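Build the Kitchen Before the Arm

Apr 17, 2022

Most home robot projects get the order of work wrong. The arm is bought first, the mounting second, and the room it has to work in gets whatever attention is left over. I spent the winter doing it the other way, modeling a kitchen counter in simulation before cutting any metal, and I now think the usual order costs people money. 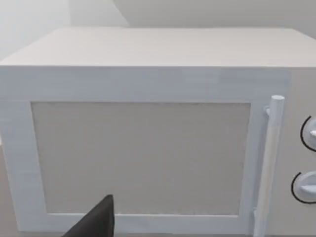
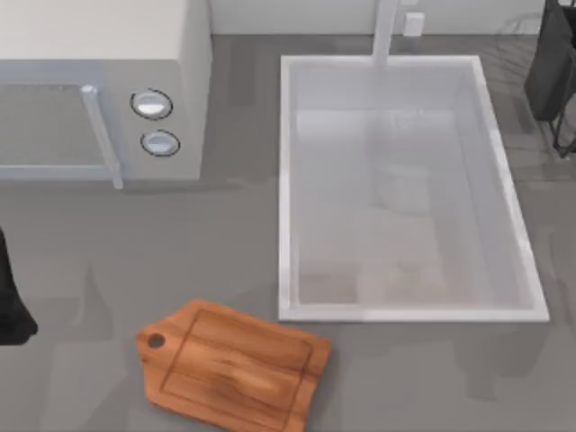

Why simulate a microwave and a sink when the real ones are ten steps away?

Because the real ones can be broken, and the first controller anybody writes will try. A simulated door takes a bad pull 800 times a night and is in its original state each morning. The hinge on my own oven would not last a week of that.

The objection I hear at the Skultska workshop is that simulated contact is wrong, and the objection is correct. Friction is a constant somebody typed in. A rendered handle has no grease on it and a rendered hinge has no play unless you put it there. My door model went through 22 revisions, and in the last five I was adjusting damping by amounts I could not have measured on the physical door with the tools I own. That was wasted effort and I should have stopped sooner.

What the model does get right is geometry, and geometry is where amateur builds fail. Reach is geometry. So is the clearance between a wrist and a faucet, or the arc a door edge sweeps through while a gripper is still holding the handle. My original plan had the left base mounted 5 inches farther back. On paper it reached everything. In simulation the elbow met the wall at the end of every door opening, and no amount of planner tuning removed the collision. Moving a base in a configuration file takes a minute. Moving one that is bolted through a bench takes a weekend and leaves holes.

The second benefit is bookkeeping. I logged 1088 attempts at the door task across the whole effort, each with its random seed, so any failure could be replayed exactly. I have never managed that with hardware. On the bench a failed grasp is an anecdote: the part slipped, the lighting was different, the cable may have been pulling. Two people at the same bench will remember it differently. A log file settles the matter.

I used Flekier for the scene layout and wrote the controller against the Wegener interface, mainly on the grounds that both run on a desktop machine with one graphics card. Neither is pleasant. Flekier changes its joint-limit conventions between releases, and the Wegener documentation stops where the difficult part begins. Pin your versions and keep a copy of the installers.

There is a limit to the argument. Anything that depends on wet surfaces, soft packaging or cable drag should go to hardware early, with low torque limits and a stop button within reach. The Ditton frame I plan to assemble in September will need its own round of tuning, and I expect the grip force settings to be thrown out entirely. The base positions should survive. If they do, the simulation has paid for itself in drilled holes alone.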